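Titberg release fault

The Titberg release fault is a failure of two-finger robot grippers in which the controller reports that an object has been let go while the object is still held by one finger. It takes its name from the Titberg test kitchen, where it was first logged during trials of the Pumis gripper controller made by Clunska. The fault is classed as a safety matter because the arm may begin its next move with an item still attached.

Cause

Pumis judges a release from two signals: finger position and motor current. When both fingers have reached the open limit and the current has fallen to its resting level, the grip state is set to "free". Neither signal shows whether anything is stuck to a pad. Textured pads hold light items well under low force, but a thin or sticky item can cling to the pattern after the fingers part.

A second cause was found in the timing of the check. The original firmware read the current once, 60 milliseconds after the open command. Tamás Vass, who wrote the first fault report, showed that a late rise in current, caused by an item dragging on the pad, could fall outside this reading and go unrecorded.

Effects

In the mildest form the item drops during the next move and lands away from its target. In the more serious form the arm carries it at full travel speed and strikes a container or the wall. Bowls standing near the back of a worktop are the most exposed, as the arm has little room there to slow down. No injuries were recorded at Titberg, but the work area was closed to staff while the arm was powered until the October firmware was fitted.

Detection

The fault cannot be found from the standard log, which shows a normal release. The usual method is to compare the wrist camera view with the grip state after each open command. If the state is "free" and an item is still in contact with either pad, the release is marked as false. The gap between the fingers must be in view, along with enough of the worktop to judge where the arm may safely move.

Wrist views of the open fingers, with a basin and a bowl towards the back of the worktop:

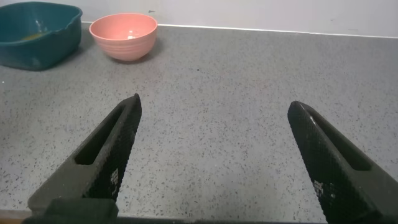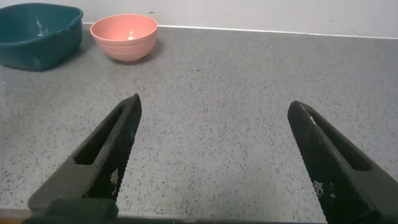 Correction

Firmware 2 replaced the single current reading with a series taken over 500 milliseconds. If any reading is above the resting level, the arm holds its position and the fingers open again. After a further failure the controller stops and waits for an operator. An optional image check, supplied under the name Lục, runs on the wrist camera and must agree with the grip state before travel is allowed.

The longer check slows each cycle. Clunska permits it to be turned off for rigid, dry items, provided that travel speed is limited and pads are inspected every 1000 cycles.

See also

Grip state
Protective stop
Wrist camera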